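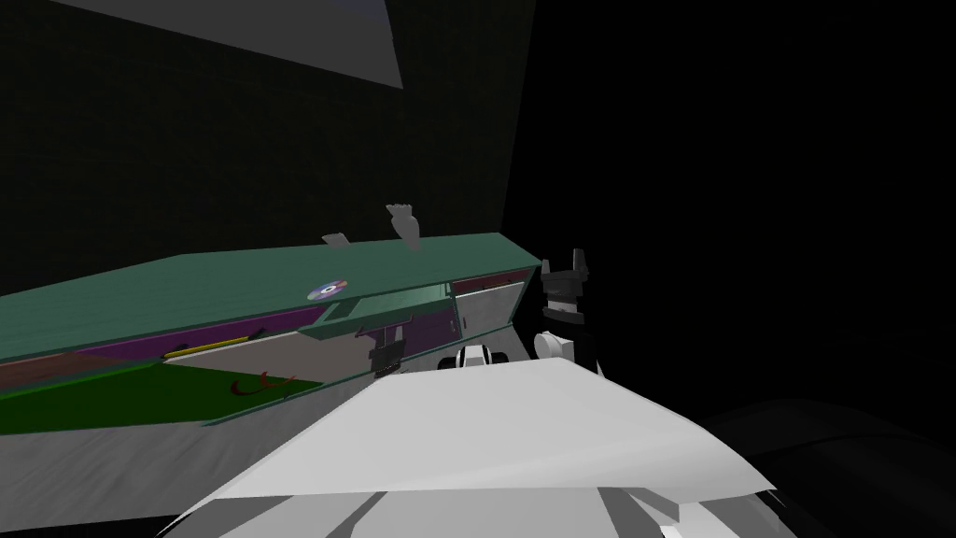
Anyone who still owns a disc should be allowed to keep borrowing them, one Nedeck library member told last month's open meeting, and got the longest applause of the evening. The library had proposed clearing out its entire CD and DVD collection to make room for a quiet pod, a kind of padded phone booth in which people can be loud.

The plan has now been put off until October. In the meantime, borrowers may take home 17 discs at a time, up from a limit that was apparently so low it had been discouraging people from reaching it.

Library managers had argued that everything on the shelves could be found online through Prokumance, the streaming service the town signed up for last year. Members replied that Prokumance asks for a new password every 21 days and has never heard of most of the Nedeck brass band's recordings — including the Christmas one, on which the tuba comes in early and stays early.

The meeting ran for 27 minutes longer than planned. One speaker asked whether the pod would be soundproof. The supplier, Jillar, has described it as "sound aware."

Scratched discs will still be polished at the front desk for free, on a machine that also works as a paperweight. Cases with no disc inside go on sale in the lobby at 10 a.m., and there are 100 of them, all labeled "as found."
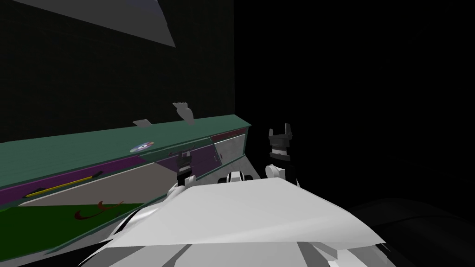
A long counter in teal green.

The library's branch in Tak, which got rid of its discs two years ago, has asked whether it might borrow a few.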